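Fundsachen aus dem Hallenbad: Ausgabe noch bis Ende Juli

Senmont. Wer im Hallenbad Senmont in der vergangenen Saison etwas liegen gelassen hat, kann es noch bis Ende Juli abholen. Danach wird der Bestand aufgelöst. Das teilte die Badverwaltung mit. Anlass ist die Sommerschließung, in der das 1961 eröffnete Gebäude neue Umkleideschränke erhält und der bisherige Lagerraum hinter der Kasse wegfällt.

Die größeren Stücke wie Taschen, Jacken und Handtücher sind bereits nach Destdale gebracht worden und werden dort im Bürgerbüro verwahrt. In Senmont bleiben vorerst die Kleinteile. Sie werden nach Art und Fundmonat sortiert und in offenen Behältern bereitgestellt. Schlüssel, Schmuck und Geldbörsen liegen getrennt davon unter Verschluss und werden nur gegen eine genaue Beschreibung herausgegeben.
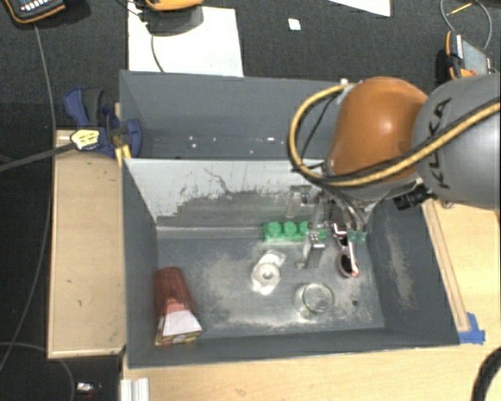

Kleinteile in einem der grauen Behälter, darunter eine Sonnenbrille mit dunklen Gläsern.

Brillen machen nach Angaben der Verwaltung jedes Jahr einen großen Teil der Fundsachen aus. In dieser Saison wurden 65 Stück abgegeben, Schwimmbrillen nicht mitgerechnet. Abgeholt wurden davon bisher 17. Auch Spielzeug bleibt häufig liegen, vor allem nach den Familiennachmittagen. Die Verwaltung bittet Eltern, bei der Suche auch an Einzelteile zu denken – manches wird erst zu Hause vermisst, wenn ein Set nicht mehr vollständig ist.

Die Ausgabe ist im Foyer eingerichtet und täglich von 14 bis 17 Uhr geöffnet. Der Zugang erfolgt über den Seiteneingang am Parkplatz, der Haupteingang ist während der Bauarbeiten gesperrt. Für Kleinteile wird keine Gebühr erhoben. Bei Gegenständen aus dem verschlossenen Bestand fallen 2 Euro an, außerdem muss ein Ausweis vorgelegt werden. Wer nicht selbst kommen kann, darf eine andere Person mit einer schriftlichen Vollmacht schicken. Telefonische Anfragen zu einzelnen Stücken werden nicht bearbeitet.

Was nach Ablauf der Frist übrig ist und sich noch verwenden lässt, geht an den Gebrauchtwarenladen Vuta. Beschädigte Teile werden entsorgt. Die Firma Seyoum beginnt im August mit dem Einbau der neuen Schränke. Der Badebetrieb soll nach den Sommerferien wieder aufgenommen werden.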